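Why Does Everything Need a Home?
A tidying-up explainer for curious kids

Have you ever spent a whole morning hunting for one slipper? You look under the bed, you look behind the door, you ask everybody in the house, and there it is in the bathtub. (How did it get in the bathtub? We may never know.) Grown-ups like to say "Put it back in its home," which sounds a little silly, because a slipper doesn't have a family or a front door. But there's a good idea hiding inside those words, so let's go looking for it!

A home, for a thing, is just the spot where it waits until somebody needs it. Books wait on a shelf and forks wait in a drawer. Even trash has a place to go, and a good trash bin is easy to find, like one with a bright yellow lid standing in the corner of a sitting room.
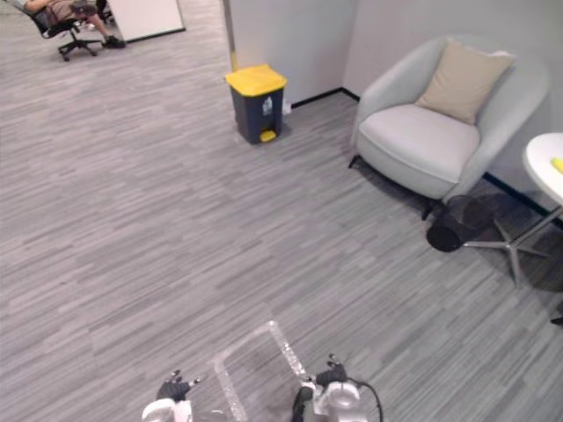
Ivana Sepúlveda wrote to us that her kitchen bin used to live inside a cupboard, and that her children left apple cores on the counter until she moved it out by the door, where they could reach it with their hands full.

What a clever move, and it shows how much the spot matters. If a home is too far away or too hard to open, tired people (and we all get tired!) will put things down wherever they happen to be standing. A bin with a foot pedal is a big help here. Your foot pushes down on one end of a lever, parts inside the bin carry that push up to the lid, and up it goes, without your sticky fingers touching anything at all. Try it slowly sometime and listen for the little clunk.

Now, what about those slippers? Shoes and slippers are trickier than apple cores, because they come in twos and they love to wander apart. The best trick is to keep each pair side by side and leave a bit of room before the next pair starts. Then you can spot yours right away, even when you're half asleep and it's still dark outside on a Wednesday in November. 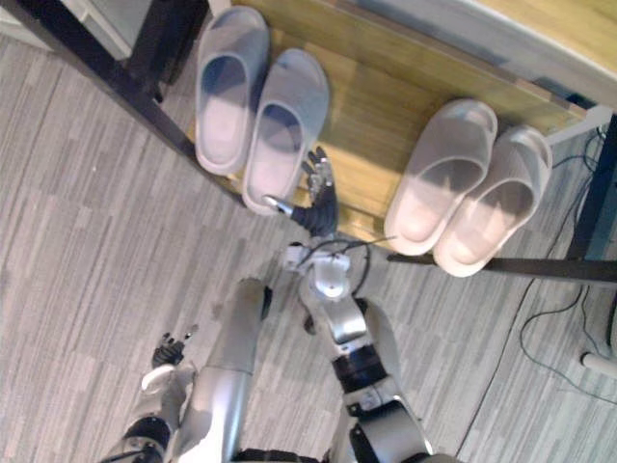

A low rack is lovely for this job, since small people can reach it without climbing on anything. Air can get underneath, too, and that helps damp shoes dry out, and it's much easier to sweep a floor that doesn't have sneakers all over it.

Would you like to try it at your house? Pick one thing that is always getting lost, just one to begin with. Think about where you are when you need it, and choose a spot close by. Ask a grown-up if the spot is okay, draw a little sign for it if you like drawing, and use it for 15 days. If you keep forgetting, the spot may be a bit awkward, so go ahead and pick another one and start over.

Next time we'll look inside the junk drawer, so save up your mystery keys and bring a flashlight!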